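Room Setter, part-time (two positions)
Ternodmont Course House
Working hours: 20 per week, mornings and early evenings
Start: December
Contact: Kanako Furukawa, House Office

Ternodmont is a house for courses, small meetings and evening classes. We rent our rooms by the half day, and almost every group wants the tables in a different way. The language classes like a U shape, the sewing group wants long rows, and the people who come for the board meetings ask for one big block in the middle. So the furniture moves a lot, and we are looking for two persons who will move it with care.

You will work in our team of room setters, led by Tiburcio Meléndez. The team is responsible for all the rooms on both floors, 3,212 square feet together, and for the 71 tables which belong to the house.

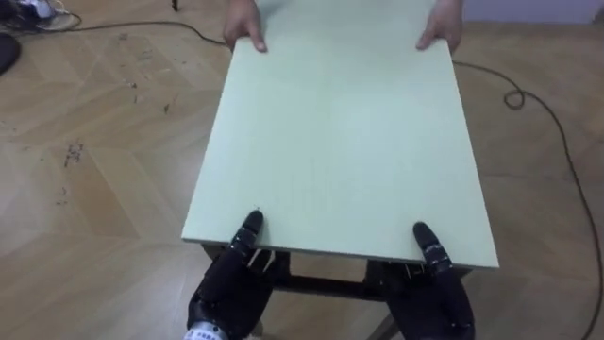 We always carry a table with one person at each end. It is a rule of the house and we do not make exceptions for the small tables, also when there is little time. The person who walks backward decides the speed. Before lifting, you agree where the table goes and which way it will turn at the door. New colleagues find this slow in the first week, but the floors are easily scratched and a leg which is dragged only once leaves a line that stays.

Your tasks
Setting up the rooms according to the plan of the day, which hangs in the office from 7 a.m.
Carrying tables between the rooms and the storage, together with a colleague
Checking that each table stands firm, and that the top is lying correctly on its frame
Wiping the tabletops and removing smudges before the next group arrives
Reporting chipped edges, loose screws and tables which rock
Sweeping the floor after the furniture has been moved
Helping visitors who want to change the room during their course

The work is physical. The tables themselves are not extremely heavy, but you will lift many times in one shift and you will be on your feet for most of it. Please think about this before you apply. If you have a question about your back or your knees, it is better to ask us first. Filippos Politis will gladly explain what a normal shift looks like, and you may come and try one hour with the team.
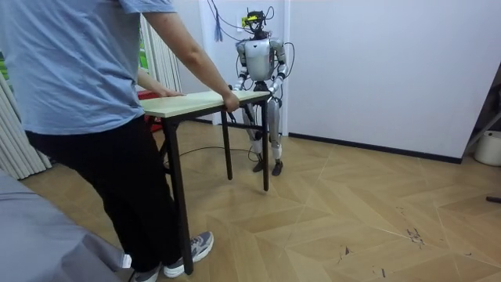

At a small table: right hand on the near edge, left hand flat on the top.

What we expect from you
You are able to lift and carry in a team. You speak to your partner while you carry — short words are enough. You arrive on time, because the first group is often in the corridor before the coffee is ready. You can read a simple floor plan, or you are willing to learn it from us. English at an everyday level is sufficient. Many of us in the house learned it as adults, and we are patient with each other.

Experience in a hotel, in a school building or with a moving company is welcome, but it is not required. Closed shoes with a good sole are required.

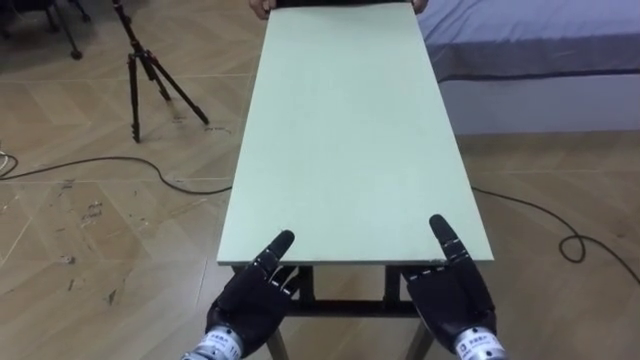 In the first two weeks you will carry only with an experienced colleague. Usually this is Surachet Thongdee, who has been with us the longest and knows which tables go through which door. You will learn where to put your fingers under the edge, how to set down the far end first on a signal, and how to pass the narrow place by the Palma room without touching the wall. After this time we sit down together and talk about how it goes for both sides.

What we offer
A permanent contract after a trial period
A shift plan which you receive two weeks in advance
Gloves and a work shirt
A warm lunch on the days when the kitchen is open
A free place in one of our evening classes each season, if there is space

We pay by the hour, also for the time when you wait between two setups. The exact rate depends on your experience and will be told to you at the first talk, before you decide anything.
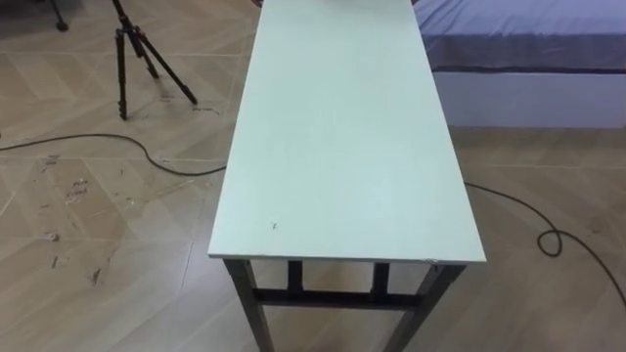
Long table with pale top and dark gray frame.

How to apply
Please write a short letter, half a page is enough, and tell us which hours you can work and from when. You do not need to send a photo or certificates. If writing is difficult for you, come to the office on the ground floor between 10 a.m. and noon and ask for Kanako Furukawa. She will take down your details.

Applications from two friends who would like to work as a pair are possible, but we can not promise to put you always on the same shift.

We answer every letter. When you have not heard from us after two weeks, please ask again, as it is possible that something was lost.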